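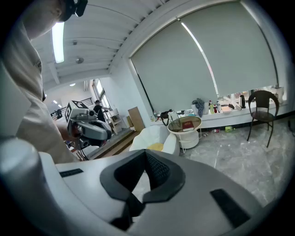
Print | E-mail this page

Church Music and Worship, Unit 7: Psalm singing in the parish

Read the chapter on Womudlow before Sunday evening. Bring the Herrera handout, both sides.

1. Metrical psalms
A metrical psalm is a psalm put into rhyming verse so that a congregation can sing it to a repeated tune. Common meter has lines of 8, 6, 8 and 6 syllables. Any text in this meter fits any tune in the same meter, so a parish could get by with very few tunes. The Womudlow book has 192 texts and only 15 tunes.

2. Lining out
A leader sings or reads one line and the people sing it back. It was used where books were scarce or many could not read. The pace is slow. At Arnen the practice continued after books were bought, and older members objected when the choir took over the lead.

3. Chant
Prose psalms keep the wording of the translation. Most of each verse is sung on one note, with a short cadence at the middle and the end. The Tarkudus parish used eight tones, one for each week of its cycle.

For discussion: what does a congregation lose when the choir sings the psalm alone? Use Arnen in your answer.

Written work: one page comparing sections 1 and 3.

This site uses cookies. By continuing you accept our cookie policy.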